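Forka two-finger gripper, laundry set. Posted May 2023

Short version: good grip, poor let-go, and one fault bad enough that I'd hold off buying.

We've had a pair of these on the sorting bench for 31 days now. Fingers, wrist mount, and the Pundlow controller that comes in the same box. Setup took a morning, most of it the manual, which is badly translated and skips the wiring page altogether. Érica Fagundes got it going in the end by ringing Korletey, who sell it. Helpful people, slow to pick up.

Denim is where it does well. Thick cloth, hems, folded edges, it pinches and holds. Thin stuff less so, it slides about and you end up turning the force up. Which is how we found the problem. 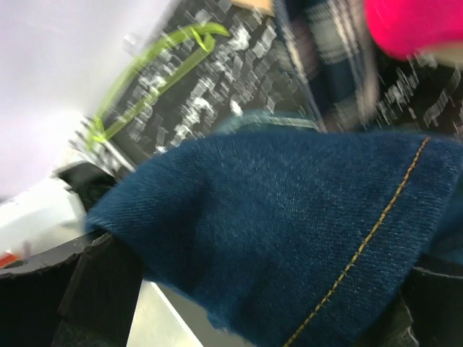 Force setting goes to 22. Anything past 21 and the release command gets ignored if it arrives while the arm is still moving. Arm carries on, fingers stay shut. No error on the screen, no beep, the log says "open". First time it did this it had a pair of jeans and dragged half the pile off with it. Annoying but fine. Second time Octavio Cuervo had his sleeve caught along with the cloth and had to go for the stop button with his other hand. No harm done, but the arm kept pulling for a good second after he hit it. Not OK.

Matěj Dvořáček got it to happen on demand in teh afternoon. Same on both units, so not a one-off dud.
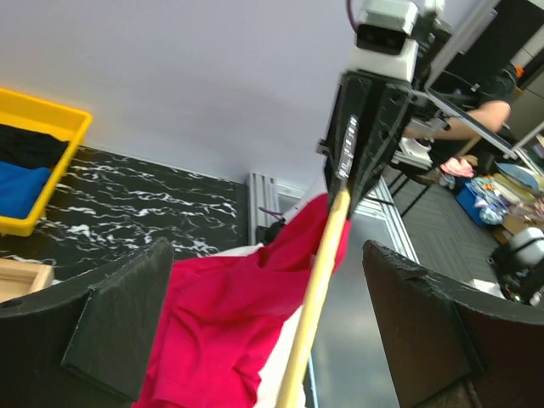 Red cloth under the dowel, partly gathered round it, second arm's gripper on the upper end.

Korletey's answer: "stay under 21 and update". Updated. Still does it, just less often. Asked for a proper fix, was told August. We've capped the force in software and moved the stop button to where you can reach it from either side. Should of done that on day one, our fault.

Other gripes. Finger rims scuff quickly. The rated life is 4000 closes and ours went wobbly well before that. Spare pads cost too much.

Good bits: light, quiet, easy to swap over. Holds denim better than the Geltitden we had before, and that one always let go when told.

Two stars. Will come back and change it if the August update works. If you've got one already, cap the force today and keep your sleeves rolled up.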